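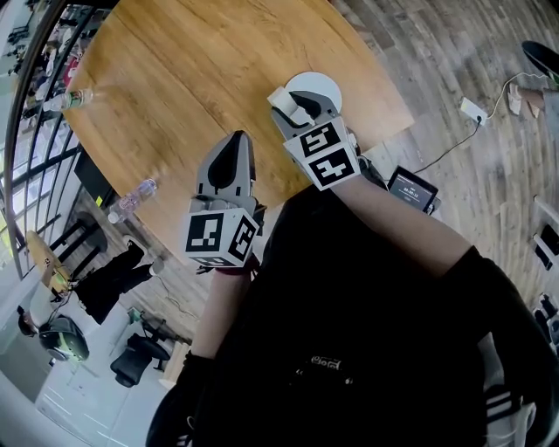

**Mariann Kiss**, workshop tips writer, Drustuvow
*Updated November 19, 2022*

# When the gripper goes dead in your hand: tips for keeping a two-handed session out of trouble

I have spent a good part of this fall with a hand-held gripper in each fist, picking small things up off a table and setting them down again so that a robot can learn how it's done. I enjoy it more than I thought I would! But we had a bad afternoon upstairs at Flindari, and I promised everyone who was there that I would write down what went wrong, along with the habits we have picked up to keep it from going wrong again.

The trouble began with the right-hand gripper. I was lifting a little white piece, leaned over a bit too far to get a better angle, and the power cable to the screen came up tight. I felt a small tug and thought nothing of it, and kept right on working for 13 minutes with a screen that had gone dark on the side I wasn't looking at. None of that work was saved. Then I turned to see what was the matter, still holding on, and the slack of the cable went around my ankle. I didn't fall, but I grabbed for the table, and a water bottle went over the edge. Its cap was on, thank goodness.

## Cables

**Reach first, then plug in.** Before you switch anything on, stand where you plan to stand and stretch both arms as far as the job will take them. If the cable lifts off the floor, you need a longer one or a closer outlet. We swapped ours for one that is 3 feet longer and it has been a different life.

**Tape the floor run.** An outlet box sitting on the floor is handy, and it is also exactly where your feet go. Push it in toward the table and tape the cable down flat (cloth tape, please - the shiny kind leaves gum on a plank floor and you will be scraping it with your thumbnail until Christmas).

**Leave a soft loop at the tool end.** Make it as big as a coffee mug and fasten it loosely, so a tug pulls the loop and spares the plug. My plug was bent just enough to look fine and work only when it felt like it.

**Look at the screen every time you set a piece down.** I say "screen" out loud under my breath. People smile, and I have not lost any work since.

## Drinks

I like a drink of water as much as the next person, and we used to keep our bottles on the table with us. Now they go on a side table with the caps screwed tight. If you do get water on a gripper, unplug at the wall end, put the tool down with its fingers pointing low so nothing runs back into the body, blot it, and leave it until the next day. Please don't use a hair dryer. The woman who runs the Villanueva repair bench has seen what they do to finger pads, and she was very firm with me.

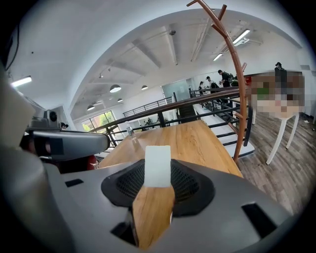
*Photo: Zusteo workshop archive*

## Railings and stairs

A table up by a balcony railing is a lovely place to work, with all that daylight, and I wouldn't give it up. You do need to think about what is on the other side, though. When a gripper slips, the piece doesn't always drop straight down. It can squirt out sideways like a wet bar of soap, and a small hard thing going through the rails and down a stairwell can hurt somebody.

So work toward the middle of the table and face so that your squeeze points away from the rails. If you can't turn around, stand a tray with a good high lip between you and the drop, or hang a towel along the inside of the railing. And ask people who are waiting their turn to stand well clear of your elbows - you are wider than you think with those things on your hands.

## Slipping fingers

Half of our slips came from dirty pads. Wipe them with a damp lint-free cloth before you start and again at the break, and let them dry. Skip the kitchen spray, as it leaves a film. Look closely along the edge of each pad too, and if it has begun to peel, stop and change it. Ours had done more than 1,250 lifts before the first one curled, and I kept using it for two days out of plain stubbornness.

## If something does go wrong

1. Stop moving and say "stop" so your neighbor hears it.
2. Set both grippers down on the table. Don't try to catch whatever is falling.
3. Look at your feet before you take a step.
4. Unplug at the wall end.
5. Write down the time and what you were lifting, even if you feel silly.

I keep my notes in a little spiral pad with a pencil on a string. The entry for that afternoon says "cable, ankle, bottle," and the replacement plug is taped to the same page.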